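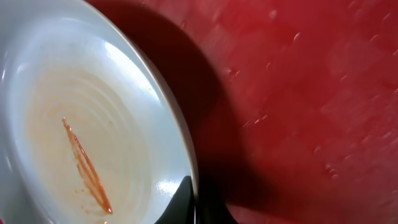 DRISARI, January 30, 2026
By Feng-yi Wan
2 min read

Cheuk-hei Hsieh is on the phone when I get in. Tomato supplier, again. "Two more crates, not three," she says, hangs up, sits down.

She makes a chili ketchup called Solitz in a rented kitchen. 298 jars last month, 302 this month. Slow, but she likes it slow. "I had an offer for 800. I'd never of slept."

The colour is the thing people ask about – no dye, she says, just long cooking. Less sugar than her mum's version. "She tells me every visit. Every one."

A smoked flavour is due in March. Label not done. "Neither is teh recipe," she says, and the phone goes again.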